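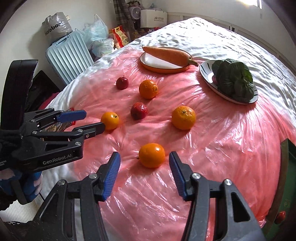
*Two hand-held grippers, with an orange close to each. Look for the glove on the left.*

# Is It Really a Robot? A Visit to the Lirness Open Day

Have you ever seen a sign that says "Come and meet the robots"? I have, and I always want to know one thing first. Which part is the robot?

In July I went to the open day at Lirness with that question written on the inside of my notebook. The sign at the gate said ROBOTS THAT HELP AT HOME. A big promise! The first thing I was shown was a person picking up fruit.

## Who is doing the work?

Find the gripper on the left side of the photo. There is a hand in a dark glove holding it, and a bit of blue and white sleeve. So a person is in charge of that one. The person looks at the orange, decides where to go, and moves the gripper there.

A **gripper** is the part of a robot that grabs things. The ones in the photo have jaws with blue pads on the inside, and the pads have ridges, a little like the bottom of a sneaker. Ridges can help a gripper hold on to something smooth.

A gripper by itself can't decide anything. Your kitchen tongs are a kind of gripper too, and you wouldn't say your tongs made dinner.

I asked Ingvild Lunde, who was running the demonstration, if it was fair to call this a robot.

"It's how we teach one," she said. "A person does the job with the gripper, and we record it. Then a robot with the same kind of gripper gets to learn from the recordings."

All right. That is a real answer, and I wrote it down. But teaching somebody to swim and swimming are different jobs, and the sign at the gate only talked about the swimming.

## What gets recorded?

When you pick up an orange, you do a lot without thinking. You open your hand wide enough. You stop before you bump it. You squeeze enough to hold it and you don't squish it.

A robot has none of that to start with. People who teach robots this way try to save two kinds of information:

- **Pictures.** A camera on the gripper shows what was in front of it.
- **Movement.** Where the gripper went, and how far its jaws were open.

Put together, these are called **data**. One go at one job, from start to finish, is often called a **demonstration**. (Yes, the same word as the show they put on for visitors. It confused me too.)

Ingvild said her team had made 300 demonstrations with fruit and vegetables. I asked if that was a lot. She said it was a start, and I liked her for saying so.

## Why fruit and vegetables?

You could teach a robot with wooden blocks. Blocks have flat sides and they stay put. Fruit is harder. Oranges are round and can roll. Apples come in different sizes, and so do oranges, if you compare the ones in the photo. A carrot is long and has to be grabbed in a sensible place. Leafy greens bend and flop.

There's the stuff underneath to think about as well. The pink plastic is crinkly, and shiny or crinkly things can catch the light in odd ways. You know it's only plastic. A computer looking through a camera has to learn to ignore the wrinkles and find the orange.

So I'll give them this: the fruit is a good test. I just want to see a robot take it.

## My three nosy questions

I have been to a few of these days, and I ask the same things every time. You can borrow them.

**1. Is a person helping?**
Look for hands. Look for someone behind a curtain with a controller, too. A robot steered by a person can still be clever machinery, but the person is doing the thinking. At Lirness nobody hid this once I asked. It would have been nicer if the sign had said it.

**2. Can you move something?**
I asked if I could swap an apple and an orange before the robot's turn. A robot that has really learned should cope when things are in a new place. One that has only memorized the moves may grab at empty air.

**3. How many tries did it take?**
A video can show you the one time it worked. Ask about the other times.

## So what happened?

After lunch there was a real robot arm, in another room, with no hands near it. It was called Beltholm. Its job was to put one orange on one plate.

On the first try it closed its jaws too early and the orange rolled away. A girl near me laughed and then looked sorry for it. On the next try it got hold of the orange, lifted it, waited so long that people started whispering, and put it down on the plate. Everybody clapped. The whole thing took 20 minutes, and a lot of that was people fixing the settings.

Then I asked to swap the apple and the orange. They let me! Beltholm went to the apple. It picked the apple up very neatly and put it on the plate.

Was that a mistake? Ingvild said yes, it was. Beltholm had learned more about *where* to reach than about *what* to reach for. She said they would need demonstrations with the fruit in many more places. I think that might help. I'd like to come back and swap things again before I believe it.

## Try it yourself

You need salad tongs, an orange, a plate and a friend.

1. Put the orange on a table and the plate beside it.
2. Close your eyes and hold the tongs.
3. Your friend tells you what to do, using only these words: left, right, forward, back, up, down, open, close.
4. Get the orange onto the plate.
5. Now ask your friend to move the plate without telling you, and use exactly the same words in the same order.

Where did the orange end up?

## Words to know

**Gripper:** the grabbing part of a robot. Some can be held by a person.

**Data:** information that is saved so it can be used later.

**Demonstration:** one recorded go at a job, or a show for visitors. Ask which one they mean.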